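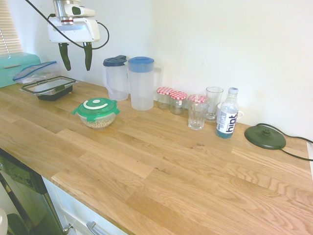
Gripper release fault on the kitchen cell: frequently asked questions

Last updated Tuesday, June 23, 2026. Applies to the Skadik arm at the Mustley site, with the two-finger gripper and controller software as installed in January. The Carretero bench is not affected.

What is the fault?

The gripper opens without a command. The fingers travel to the fully open position at normal speed and stay there. The controller continues to report the last commanded state, so the operator's screen shows "holding" while the fingers are open. If an item is in the grip at the time, it is dropped.

How often has it happened?

Six times in 625 logged pick cycles. Four of the six were during a move with the wrist rotated past 85 degrees. The other two were during a slow lift straight up, shortly after such a rotation.

What was dropped?

Four plastic containers with lids, one plastic pitcher and one glass jar. The jar broke on the worktop. There were no injuries. The area was cleared and the worktop checked for glass before the cell was used again.

What causes it?

The gripper cable runs outside the arm and loops across the front of the gripper housing. When the wrist turns far enough the loop tightens and pulls on the connector. The signal line loses contact for a few milliseconds. The gripper's own board restarts, and its factory setting after a restart is to open. The arm controller does not check the gripper state again after a grip is confirmed, which explains the wrong reading on the screen.

The fault was reproduced on the bench by pulling the cable by hand at the connector. It occurred on the third pull, and on most pulls after that. Replacing the cable with a new one of the same length made no difference.

Is it a software fault or a wiring fault?

Both. The wiring starts it. The software lets it go unnoticed. Each is being corrected separately, and neither correction is enough by itself.

Can the arm itself move without a command?

No case has been recorded. The arm motors are on a separate supply and a separate cable. In all six events the arm completed its programmed path with the fingers open. Treat this as a hazard in its own right: open fingers on a moving arm can catch lids, handles and loose bags along the back of the worktop.

May the cell still be used?

Yes, with the following limits until further notice:

Wrist rotation is limited to 70 degrees either way. The limit is set in the motion file and must not be changed from the operator's screen.
No filled glass, no hot liquid and no knives in the grip.
Lift height with any item held is no more than 111 mm above the worktop.
Kettle tasks are suspended. The kettle stays off its base and the base stays unplugged at the wall.
The dishwasher door is to be fully shut before a run starts.

May we use empty glass?

Only as a standing object that the arm works around. Glass jars and tumblers may stay against the wall. They may not be picked up.

Why does the kettle restriction apply if the kettle is empty?

The base is live whenever it is plugged in, and a dropped pitcher may have water in it. Several runs use partly filled vessels. The restriction covers all runs so that the operator does not have to decide each time.

What should the operator do if the fingers open unexpectedly?

1. Press the stop button. Do not try to catch the item.
2. Wait for the brake indicator to show steady red.
3. Leave the item where it has landed until the arm is isolated.
4. Save the log before restarting. A restart clears the gripper board's error memory, and the entry cannot be recovered.
5. Note the wrist angle shown on the screen and the item that was held.
6. Send the log and the note to Wanpen Rojanasak.

Can I close the gripper again and carry on?

No. After a board restart the grip force is set to its default, which is too high for thin plastic and too low for a full pitcher. The force table must be loaded again first. This takes a full restart of the cell.

Can I tie the cable back myself?

No. One cable was tied to the wrist in an earlier attempt and the strain moved to the upper connector, where it is harder to see. Leave the loop as found. If it touches an item on the worktop, stop the run and report it.

What is the permanent repair?

A longer cable with a clamp at the wrist and a locking connector, supplied by Gilmont. The replacement has been tested for 2,000 full wrist rotations on the bench without loss of contact. The gripper board will be set to hold its position after a restart. The controller will read the finger position ten times a second while an item is held and stop the arm if the reading changes by more than 3 mm.

Does holding after a restart create a new risk?

Yes. Fingers that hold through a fault can also trap a hand. The manual release on the gripper housing will be marked, and all operators will be shown how to use it before the change goes live.

Are earlier results still valid?

Runs marked "dropped" before the fault was identified are being reviewed. Where the log shows a board restart, the run will be marked void and left out of the success rate. Runs without a saved log cannot be checked and will stay as they are.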